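Folding T-shirts on the bed

Laundry tips, collected by Beca Lougher

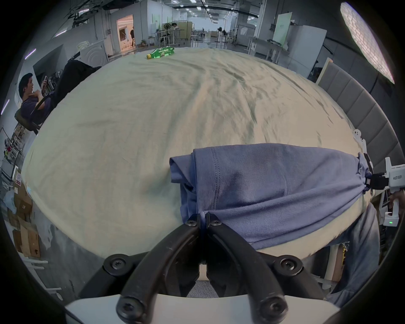 A bed is the best folding surface most of us have. It is bigger than the kitchen table, it is soft enough that you can smooth a shirt with the flat of your hand, and there is room to lay the finished pile to one side. The one drawback is the sheet. If it is wrinkled, the shirt on top of it will pick up the ridges and you will end up smoothing the same patch over and over. Pull the sheet tight at the corners before you start.

The long fold

1. Lay the shirt face down with the hem towards you. Take hold of it at both shoulders and give it a gentle tug to get the side seams straight.

2. Fold one side in to the middle, sleeve and all. Turn the sleeve back on itself so that it lies inside the strip.

3. Do the same with the other side. You should have a long rectangle, the same width from collar to hem.

4. Hold both ends and pull lightly. This is the step people miss out. The ends are where the cloth bunches, and a crumpled end makes a lump in the drawer however neat the middle is.

5. Fold the hem up to just short of the collar, then fold once more. For a shallow drawer, fold in three instead.

With two people, one takes each end of the long strip and both pull at the same time. It is quicker, and very good for big sizes.

Drawer or shelf

Shirts folded in three will stand on edge in a drawer. My top drawer takes eight without squashing. On a shelf, lay them flat with the folded edge facing out, and keep the pile low or it will lean.

Creases that won't go

Cotton left in the basket overnight sets hard. Put the shirt on a hanger and mist it with water, then smooth it downwards and leave it until it is fully dry. Never fold a shirt that is even slightly damp at the hem or under the arms. Stitched seams hold water longer than the rest, so feel those first.

Dark colours

Wash blues and purples inside out at a low temperature and dry them away from direct sun. Fold them right side out again while you still have the whole lot in front of you.

Cheng-en Cheng wrote in May to ask about printed shirts. Fold these with the print on the inside of the first two folds, and don't iron over it. A sheet of baking paper between the layers stops an old print sticking to itself in a warm cupboard.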